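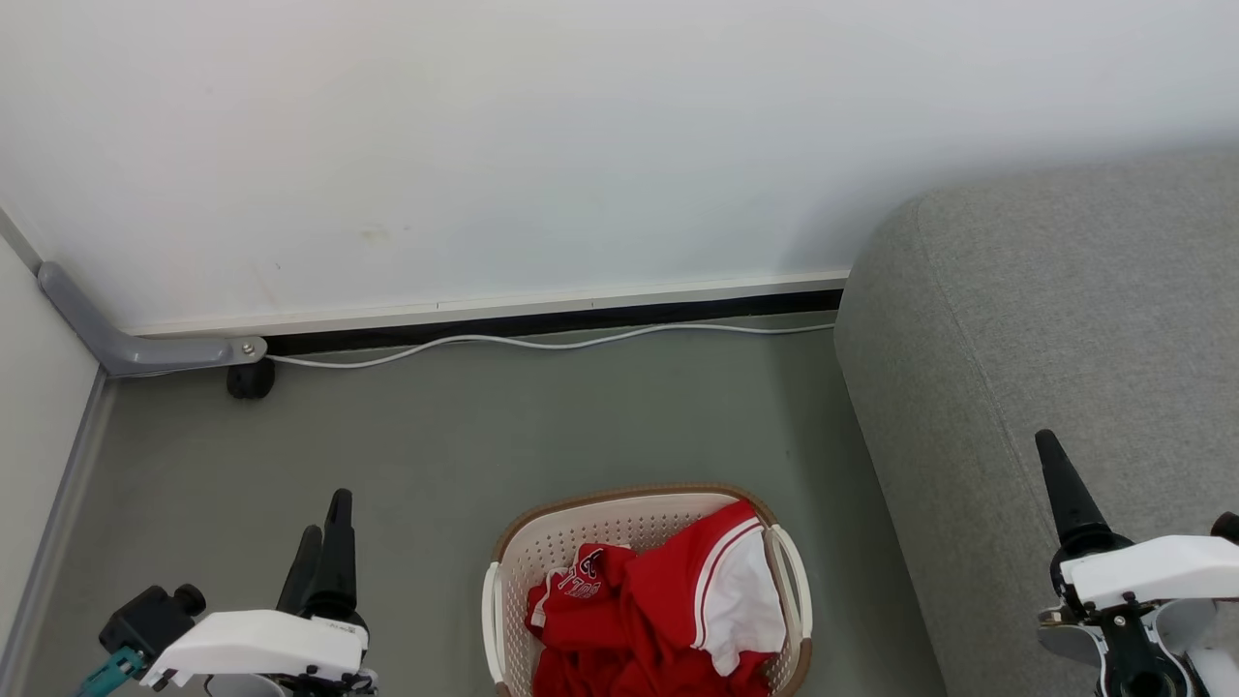 Who must complete the communal lounge checklist?
The duty supervisor completes it before 8 a.m. and enters a comment against every item not passed.

DELTSIDE HOUSE: COMMUNAL LOUNGE AND LAUNDRY
Monthly safety inspection, November
Inspector: Vsevolod Vakulenko

1. Escape route to garden door kept clear. Pass.
2. Door closers operate fully. Fail. Lounge door stops short of the latch. Reported to Royer, job 132.
3. Emergency lighting, function test. Pass.
4. Extinguishers in date and on brackets. Pass. Tag on the laundry unit is faded and should be replaced.
5. Cables kept out of walkways. Pass.
6. Hot water at laundry basin. 50 degrees at the tap. Warning notice to be refitted.
7. Dryer filters cleaned and signed for. Fail. 3 signatures missing from the sheet. Supervisors are reminded that the sheet must be signed at the end of each shift.
8. Clothing and linen kept off heaters. Pass.
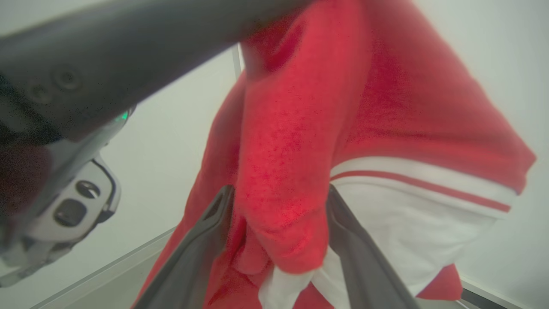
Item 8: red garment with white band.

9. Cleaning products locked away. Pass. Flolia descaler moved to the upper cupboard.
10. First aid box complete. Plasters low, reordered from Skesitard.

Failed items will be inspected again before the next monthly round. Copies to the house office and the noticeboard file.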